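Wanted: contributing columnist, state politics (part-time, remote)
The Sikville Dissent, opinion desk 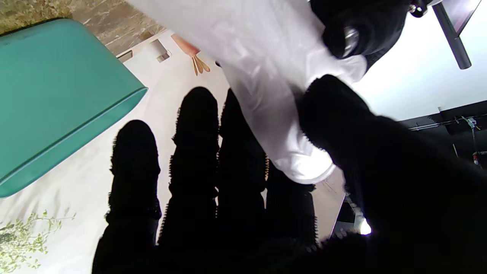 Do I have to belong to a party to write for you?

Belong to whichever you like, or none. We'll ask which one on the form, and we'll print it under your byline. What we don't want is a columnist who discovers government waste only when the other side is spending.

The job is two columns a month, 600 words each, on the Drarkeo legislature and the people who say they're fixing it. Every session brings another transparency bill, and every session the lobbyist meal records stay in a filing cabinet. The last ethics package ran 100 pages. We read it and still can't tell you who enforces it. If you can, apply.

You should be able to read a budget, call the office you're about to criticize, and take an edit. A political science degree is fine. So is a decade of sitting through county meetings. Former campaign staff may apply, though we'll be slow to believe you've quit.

Send 2 published pieces and one paragraph on a politician you voted for and now regret to Inès Baudry, opinion editor, Box 1354, Nanell. No cover letters about your passion for democracy. Applications close at 5 p.m. on the last Friday in December.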